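HDE 200: Households and Everyday Buying
Unit 4 Handout: How Shoppers Compare Unlike Goods
Course leader: Fereshteh Ebrahimi
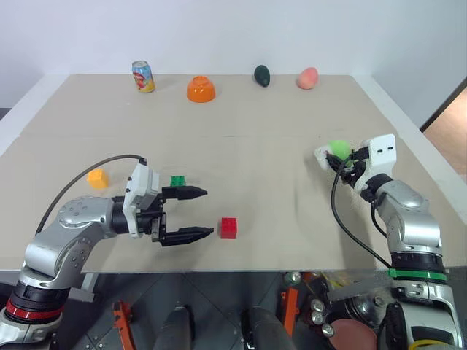
4.1 Purpose of this unit

The first three units dealt with choices between goods of the same kind: one loaf against another, one brand of soap against another. Most household spending does not work this way. A family with a fixed sum of money must weigh food against fuel, shoes against a school trip, and a repair now against a larger repair later. This unit introduces the terms used to discuss such choices and the two methods of recording them that students will use in the written assignment.

Students should have read Chapter 4 of the course reader before the lecture. The chapter on credit may be left until Unit 6.

4.2 Terms

Budget. The money available to a household over a stated period. A budget without a period attached to it has no meaning for the purposes of this course, and marks will be deducted where the period is missing.

Trade-off. What is given up when one good is chosen over another. The trade-off is stated in goods as well as in money. A household that buys a second-hand bicycle may give up several weeks of bus fares, and both should be written down.

Substitute. A good that can take the place of another for the same use. Tea and coffee are the usual textbook case. Whether two goods are substitutes depends on the household. A peach and a canned drink may be substitutes for a person looking for something to have on the train, and have no connection at all for a person planning dinner.

Complement. A good that is wanted together with another. A household that buys cereal will normally buy more milk.

Durable. A good that gives service over a long time. Bowls, furniture and tools are durables. Toys are treated as durables in this course, although Mahnaz Zamani argues in the reader that toys for very young children should be classed separately, as the period of use is short and many are passed on to other households.

Perishable. A good that loses its value if it is not used within a short time. Fresh fruit is the plainest case. Avocados are often used in teaching because the period in which they can be eaten at their best is so brief, and shoppers differ widely in how they allow for it.

4.3 The ranking method

In the ranking method, a shopper is given a list of goods and asked to place them in order of preference. No prices are shown. The method is quick and can be used with children and with people who do not wish to discuss money.

Its main weakness is that a rank says nothing about distance. A shopper may prefer the first good to the second by a very small margin and the second to the third by a very large one. The written ranking will look the same in either case. Ranks must therefore never be added together or averaged in the assignment.

A second weakness concerns mixed lists. Where a list holds both perishables and durables, shoppers tend to ask what they need today, and the order changes when the same list is given on another day. Birger Fjeld discusses this in his account of the Stolulstead household survey, in which 363 households completed the same list twice. Students should read his section on repeat answers with care.

4.4 The diary method

In the diary method, a household writes down every purchase over a set period, with the price and the reason for buying. The Gevis diary form is used in this course. Copies are available from the department office.

Diaries give fuller information than rankings, but they place a burden on the household. Entries become shorter as the period goes on, and small purchases such as drinks and snacks are the first to be left out. Willy Van Loon recommends that the diary be kept in the kitchen and filled in when the shopping is put away. Receipts may be attached, but do not replace the written reason.

4.5 Written assignment

Students will keep a Gevis diary and write a report of no more than 858 words, not counting the diary itself. The report should:

identify one pair of substitutes and one pair of complements among the purchases recorded;
describe one trade-off, stated in goods and in money;
comment on any entries that appear to be missing.

Reports are due on 3rd May. Work should be handed in at the department office with a signed cover sheet. Requests for more time must be made in writing to Ghazal Ghasemi before the due date. Students who share a household may keep a joint diary, but each must submit a separate report.

4.6 Reading

Required: Course reader, Chapter 4; Fjeld, section on repeat answers.
Further: Zamani, on the classing of children's goods; Van Loon, notes on keeping a household diary.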